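Looking After Band Shirts and Stage Clothes

Merch shirts are printed cheaply and stage clothes get sweated through, so both need more care than the rest of your laundry.

Washing

Turn printed shirts inside out and wash cold. Skip the softener - it dulls the ink. 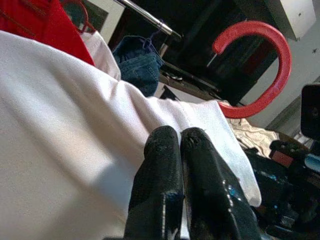 Keep new black shirts out of a white load for the first two washes. For sweat marks, soak the fabric for 30 minutes in cool water with a spoonful of baking soda before it goes in.

Drying

Dryers crack prints. Hang shirts by the hem, out of direct sun. 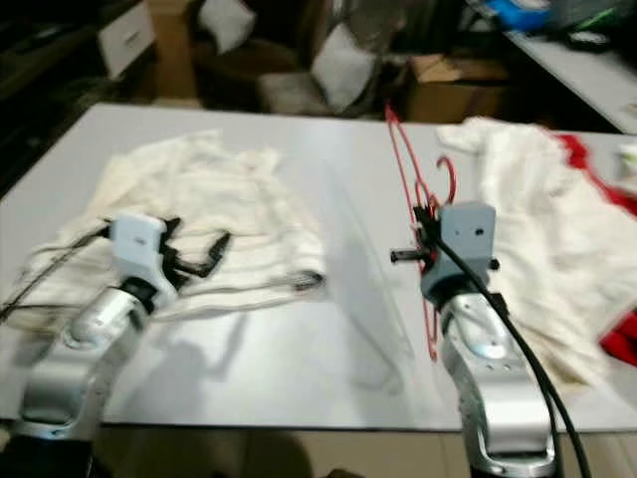
Sweaters worn on stage shouldn't be hung at all. The weight of the water pulls the shoulders out of shape. Lay a long-sleeved knit flat on a table, like the cream one with the faint stripes, and straighten the sleeves by hand. Tanveer Magsi, who plays bass in Sirkham, turns his over after 8 hours.

Packing for a show

1. Roll printed shirts with the print facing out.

2. Put worn shirts in a separate bag and empty it the same night. 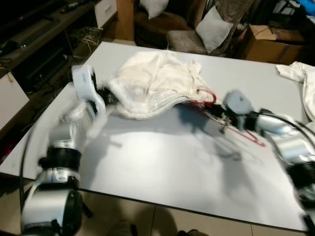 3. Pack a lint roller and two safety pins.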